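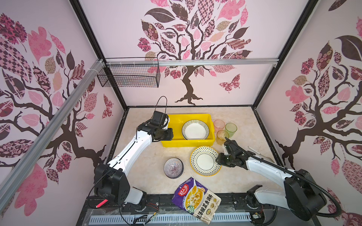
Two-arm table cell, Swanepoel site. Left gripper at the yellow tray, right gripper beside the dotted plate.

SOFTWARE SAFETY CHECK, TABLE CELL
Covers: arm control, Jonadetti (perception), Plorness (motion planning), Tomidness (logging and replay)
Month: April
Inspector: Petronella Mathebula
Software contact: Chantelle Molefe

Marks used: OK, OK with comment, NOT OK, NOT CHECKED. A mark of OK means I watched it happen or read the log myself. Being told it works goes down as NOT CHECKED.

SECTION A. STOPPING

A1. Stop button halts both arms during a planned move.
OK
Tried with each arm moving alone and then with both moving. The brakes are in the arm hardware and don't depend on any of our code. This is the only part of the sheet I'm fully happy about.

A2. Software stop halts both arms during a planned move.
OK with comment
It stops. The slowest stop in the log took 230 milliseconds from key press to zero speed. The manual page says "immediate." Please take that word out and put the measured figure in.

A3. Arms stay still after a stop until an operator restarts them.
NOT OK
Left arm stays still. Right arm also stays still if the planner is restarted along with it. If only the control process is restarted, it picks up the last unfinished path from the queue and carries on with it. I did this twice at low speed and got the same thing both times. Chantelle says no one would restart only one process. The start script has a flag for doing exactly that.
Action: clear the queue when control starts. Recheck before the speed limit is raised.

A4. Loss of camera feed pauses motion.
OK with comment
Pulled the feed and both arms paused. What I can't tell from the log is whether the pause came from the feed check or from the general timeout, as both write the same message. Give them separate messages.

SECTION B. WHAT THE PLANNER THINKS IS THERE

B1. Walls, posts and rails are in the Plorness collision model.
OK with comment
Walls and floor match the tape measure. The rail across the back is modeled. The one running down the left side is modeled too, but its near end stops short of the real one. Extend it.

B2. Items fixed to the frame are in the collision model.
NOT OK
The wire mesh basket on the back rail isn't in there at all. I was told the arms "don't go up that far." The planner doesn't know that. I asked for a path from the tray to a high home position and it drew one straight through the space where the basket hangs. I didn't run it. Zip ties also mean the basket can swing, so model it bigger than it is.

B3. Cables and hoses are in the arm model.
NOT OK
The right arm's corrugated hose is treated as if it were glued flat to the arm. The cable loop over the left gripper is left out. The usual answer is that cables bend, and they do, until one catches on something. A fat capsule around each would cost very little planning time, and I'd like to see a number before anyone tells me otherwise.

B4. Clearance setting matches the approved value.
OK
Set to 5 mm in the config and 5 mm in the running process. I checked both, as last time they were different. I still think it is tight for an arm carrying a plate wider than its own gripper. See B5.

B5. Held objects are added to the arm model after a grasp.
OK with comment
Works for plates and bowls. Cups are added as a plain cylinder with a straight wall, fine. The thin white utensil is added with the right length but always centered on the grasp point, even when it's held near one end. So the planner believes in a stretch of utensil that doesn't exist and ignores a stretch that does. Low energy, low risk to people, but it will knock things over and then perception gets the blame.

B6. Arm-to-arm check is active.
OK
Asked both arms for the same point over the middle of the floor. Plorness refused the second request and named the reason. Good clear message, more like that please.

SECTION C. WHAT PERCEPTION REPORTS

C1. Jonadetti lists every loose object on the cell floor.
OK with comment
Plates, cups, bowl, tray and seasoning packet all found with the full layout set out. The utensil comes and goes from one update to the next. It is thin and white on a pale marble pattern, so I'm not surprised, but an object that blinks in and out of the list is also blinking in and out of the planner's world. Hold the last known position for a while before dropping it.

C2. Jonadetti lists nothing that isn't there.
NOT OK
Cleared the floor and let it run. It reported a small object floating by the back wall, in line with the printed butterfly. With the leaf patterns it was better than I expected, though one patch on the left wall got called a cloth. The suggestion from the team was to mask out the walls by hand. That would cure it for this wallpaper in this cell with this camera position. I would accept a mask as a stopgap if the sheet says stopgap.

C3. See-through objects are given a believable height.
NOT OK
The cups read short. How short depends on the color: pink is nearly right, and the pale yellow-orange one is the worst. A cup that reads short is a cup the arm is allowed to pass over too low. The confidence score stays high through all of this, and I have stopped paying attention to it for that reason.
Action: use stored heights for known cups.

C4. Stacked or nested items are reported as separate.
OK with comment
The striped plate on the yellow tray is usually listed as a plate on a tray. Now and then it merges into one object called "tray." With the merged version, a request to move the plate fails politely, and a request to move the tray goes ahead without knowing there's a plate on it.

C5. Upside-down items are recognized as upside down.
OK with comment
The bowl came up correctly when upturned. Turned it the right way up and it took a long while to change its mind. Chantelle says the slow change is there to stop flicker. Fair enough, but see C1, where nothing stops the flicker. The same filter could be used for both.

SECTION D. CONTROL

D1. Speed limit in force during this check matches the posted limit.
OK

D2. Gripper force limit is applied to both grippers.
OK with comment
Both are limited. The limit is stored in two separate files, one per arm, with nothing comparing them. They agree today.

D3. Arm slows when contact is felt.
OK with comment
Pressed each gripper on a foam block. Both backed off. Did the same with the side of the forearm and the response was much weaker. I don't think the contact check was ever tuned for anything but the fingers. Keep hands out while it's powered, whatever the screen says about safe mode.

D4. Commands arriving late are thrown away.
NOT CHECKED
There is a setting for it. I couldn't find a way to make a command arrive late on purpose, and neither could anyone I asked. A safety setting with no test is a wish. Build a test.

SECTION E. LOGS AND REPLAY

E1. Tomidness records every stop with its cause.
OK with comment
Every stop I made is in there. Causes are right apart from A4.

E2. Replay set passes on the current build.
NOT OK
The summary page shows green. The set holds 518 recorded runs. Open the detail page and 59 of them were skipped, mostly for a missing calibration file, and skipped is counted as passed. I'm told they're old runs and it doesn't matter. Several of them are the near misses that the set was put together for in the first place. Either find the calibration or take them out and say so on the summary.

E3. Clock times agree between camera, arms and planner.
OK
Small drift, well inside the limit. Checked at the start and again at the end.

SECTION F. HOUSEKEEPING THAT AFFECTS THE SOFTWARE

F1. Nothing loose within reach of the arm bases.
NOT OK
Marker by the left base. Tiny thing, but it's outside the area perception looks at, so as far as the software is concerned it isn't there. Same goes for anything else parked along the front rail.

F2. Wiring near the bases is tied down.
NOT OK
Loose wires near the left base. Get them into the slotted tray. The clear film over the tray needs to come off or be fixed down properly.

F3. Calibration target stored clean and flat.
OK

RESULT
Cell may run at the current reduced speed with a person at the stop button. Not approved for unattended running, and not approved for the higher speed.

Must be closed before the next check: A3, B2, B3, C3, E2.
To be closed when convenient, though I'll ask again: A2, A4, B1, B5, C1, C2, C4, C5, D2, D3, D4, F1, F2.

Reply from C. Molefe: A3 accepted, fix is in review. B2 accepted, basket will be added or moved out. B3, I'd like to measure planning time first. C3, stored heights are fine for this set of cups but we'll be back here when someone brings in a new one. E2, agreed that the page is misleading, the skip count will be shown in red. I don't agree with F2 being on a software sheet.

P. Mathebula: B3, please measure it with both arms moving. F2 stays on. The last dropout we spent an afternoon debugging in the driver was a connector.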